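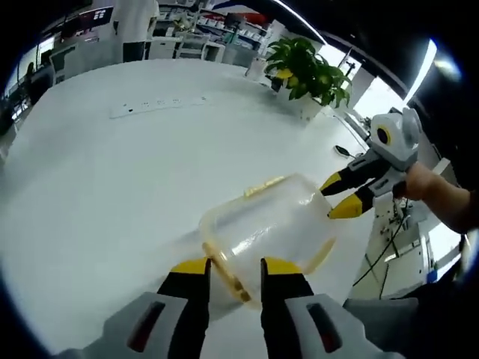 Cluva Clear Food Container with Latch

Storage > Kitchen > Clear containers

In stock. Ships from our Dovport warehouse within 2 working days.

The Cluva is a clear plastic container for dry food and leftovers, with a pale yellow rim and a yellow latch tab. It is made for people who want to see what they have before they open anything. Rice, pasta, cut fruit, half an onion, the last piece of cake: you look through the side and you know.

We have sold the Cluva in our shop at Dovport since the first version, which had a white rim. Customers told us that the white rim was difficult to find in a full cupboard, and that they pulled the container by the body and knocked over the one beside it. The yellow is easier for the eye. It is a soft yellow, so it does not fight with the other things in your kitchen.

The latch

The tab is on the upper edge. To close, put the lid flat, press first on the side opposite to the tab, and then push the tab down until you feel a small click. To open, put your thumb under the tab and lift. You do not need strong fingers, but please do not pull the tab sideways. It is made to go up and down only.

If the click feels weak, look at the seal inside the lid. Usually a grain of rice or some sugar is sitting in the groove. Take the seal out with the handle of a teaspoon, wash it, let it dry and press it back in place. The seal has no right or wrong side.

Washing

Wash by hand in warm water before the first use. After that you can put the container and the lid on the top shelf of the dishwasher, at 60 degrees Celsius or lower. Take out the seal once a month and wash it separately. Use a soft sponge. The green rough side will leave fine lines on the plastic, and clear plastic shows every line.

Tomato sauce and curry can leave an orange color. We suggest to let the container stand in the daylight by a window for a day or two, after a wash with baking soda. It does not remove everything, but it helps.

Fridge, freezer and microwave

Fridge: yes.
Freezer: yes, but leave space under the lid, and let the container stand a few minutes at room temperature before you lift the tab. Cold plastic is stiff.
Microwave: for warming up only, with the lid taken off. Not for cooking, and not for food with a lot of oil or sugar.
Oven and grill: no.

Details

Body: clear plastic
Rim: pale yellow
Latch tab: yellow
Seal: removable, clear
Length: 22 cm
In the box: container, lid with seal, care card
Guarantee: 2 years on the latch

Spare parts

The lid and the seal can be ordered separately, also for older white-rim models. The new lid fits on the old body, but then you will have a yellow lid on a white rim -- some customers like it and some do not. The seal is sent in a normal letter, so the postage is low. For the lid we must use a small parcel.

We do not sell the tab alone. It is fixed to the lid with a pin, and to change it at home is difficult. If the tab breaks during the guarantee time, write to us with your order number and we will send a complete lid.

Goes together with

Zerkby shelf riser. Gives you a second level in the cupboard. The Cluva stands under it with nearly a finger of space above the lid, enough to pull it out without scratching.
Zerkby labels, small. They come off in warm water and leave no glue.
Chauhan spice tins. Lower than the Cluva, good for the front row.

Questions from customers

Can I carry soup in it? We do not recommend it. The seal holds well when the container stands upright, but a bag gets thrown around, and soup finds its way. For salad, sandwiches or cooked rice it is fine.

Does it smell when it is new? A little, as many new plastics do. Wash it and leave it open overnight.

Can I stack them? Yes, the lid has a low edge which keeps the next one in place. Please do not make the pile too tall when the containers are full.

Do you have it with another color of rim? Not at this moment. We have asked the factory for a green one and hope to know more in January.

Is it good for flour? Yes, if you buy small bags. For a big bag you will need more than one container, or a larger model from another range.

Delivery and returns

Orders are packed in paper, without plastic filling. If your container arrives with a crack, keep the box and send us a message with your order number. Unused containers can be returned to the Dovport shop, or by post at your own cost. Seals that were opened we cannot take back -- thank you for understanding.

Page last updated: Tuesday, December 25, 2018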